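How to Oil a Wooden Board Without Ruining Your Evening

Wood dries out, and then it sulks. It warps, it goes gray, it gives you splinters. Oiling takes an hour of your attention and a night of leaving it alone, and most people are bad at the second part.
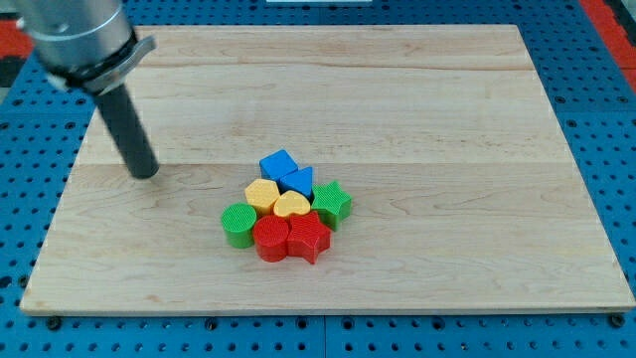 Start by washing the board with dish soap and warm water. Do not soak it. My neighbor Makis Kokkinos soaked his and now owns a shallow bowl.

Stand it on edge until it is dry all the way through. Overnight is good. If you are impatient, go be impatient in another room.

Sand with the grain, using 220 grit. Wipe off the dust with a damp cloth, let the board dry again, and resist the urge to keep sanding because it feels like progress.

Warm the bottle of food-grade mineral oil in a bowl of hot tap water. Pour a small puddle on the board and rub it in with a cotton rag. Do both faces and all the edges, especially the end grain, which drinks like a wedding guest. Olive oil will go rancid, whatever your aunt says.

Leave it overnight, wipe off the extra, and put on a second coat. 2 coats will do for a board in decent shape.

Repeat when water stops beading on the surface. I do mine in October and again when I remember.

Last updated 25th April by Juniper Halvorsen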